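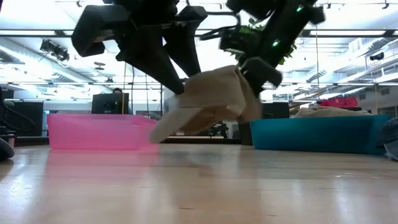 How to Fold a Basket of Laundry on the Dining Table

My sister Brigitta Ortner folds standing up, at a big table, with music on, and for years I thought she was a little odd for it. I folded on the bed, on the couch, on top of the dryer, and once on the hood of the car. Then I spent a week at her house in Mandedthorpe in January, got put on towel duty, and came home a complete convert. A smooth tabletop is the best folding surface in the house! Cloth slides on it, wrinkles push out with one sweep of your hand, and your back doesn't ache when you're done.

Here is the whole routine, start to finish. A normal basket takes me 30 minutes, and that includes the socks.

What you need

A table you can walk around, or at least reach across
Two plastic bins, different colors if you have them
A dry cloth for wiping the table
Good light

The two bins are the part I get excited about. One holds everything still waiting to be folded, and the other takes the finished pieces. Different colors help more than you'd think, especially if somebody wanders in to "help" and drops a pile of wrinkled T-shirts on top of your neat stack (hello, Mathias). Ours are nothing special. We had a pair of Verkoris bins in the garage full of Christmas lights, and the lights live in a cardboard box now.

Step 1: Clear and wipe the table

Take everything off the part you plan to use. Crumbs and sticky spots go straight into clean cotton, so wipe the surface and let it dry all the way. If your table has a shiny finish, check the bins for grit on the bottom before you slide them around. I scratched a long curve into ours before I learned to lift.

Step 2: Set up your sides

Put the unfolded bin on the side of your stronger hand and the empty one on the other side, with a good open stretch between them. Leave the middle completely free. You want room for a bath towel folded in half, which is a good test of whether the bins are far enough apart.

Jeans and other heavy things don't need to go in a bin at all. Set them down next to it and do them last, when you're warmed up and the light stuff is out of the way.

Step 3: Pull out one thing at a time

Reach in, grab one piece, and lift it high enough to come free of the heap. Resist dumping the bin! A dumped pile spreads over your folding space and you end up working in a little corner, grumbling.

Step 4: Find two corners and hang it

This is the step that changed everything for me. Before the cloth ever touches the table, hold it up by its top edge and let the rest drop. Gravity pulls out most of the twists for free. If you can only find one corner, pinch it, then run your other hand along the hem until you hit the next one. Give it one good snap -- not ten, just one -- and lower the bottom edge onto the table first. Then walk the top edge down away from you so it lands flat.

With shirts, use the shoulder seams in place of corners. With a pillowcase, hold the closed end.

Step 5: Sweep it flat

Put one palm in the middle and sweep outward to each side. On a smooth table the cloth will want to skate a bit, so keep your other hand resting on it. Turn under any corner that sticks out. Don't chase every wrinkle. It's a dish towel.

Step 6: Fold to one size

Pick a finished size and stick with it for each kind of thing. Our linen shelf is an old Schwaiger cabinet with very shallow shelves, so our towels go like this:

Fold in half the long way, edges together.
Fold that strip into 3 equal parts.
Turn it so the rounded fold faces you.

If your shelf is deep, stop at halves. For T-shirts, lay the shirt face down, fold each side in to the middle with the sleeves tucked back, then bring the bottom hem up to the collar and fold once more.

Step 7: Stack, then move the stack

Build a short pile on the table and carry it to the finished bin as a block. Dropping pieces in singly is how they come undone. Put big flat things at the bottom and small stuff on top.

Step 8: Heavy things last

Now the jeans. Hold them by the waistband, shake, fold one leg over the other, and smooth from the waist down to the hem. Check the pockets while you're there. My record find is 41 cents and a guitar pick.

A few extra notes

Fitted sheets are welcome on the table too. Tuck the corners into each other while you're holding the sheet up, lay it down, and fold the elastic edges in until you have a rectangle. A lumpy rectangle counts.

Static is worse in winter. A quick pass with slightly damp hands settles it, and then everything lies down nicely.

If you fold with kids, give them washcloths and the end of the table. Mathias started on washcloths when he was small and now does a better T-shirt than I do, although he'll only do it with the radio tuned to something from before 2000.

When the finished bin is full, put it away before you start another load. Ours once sat by the stairs for four days and we just got dressed out of it.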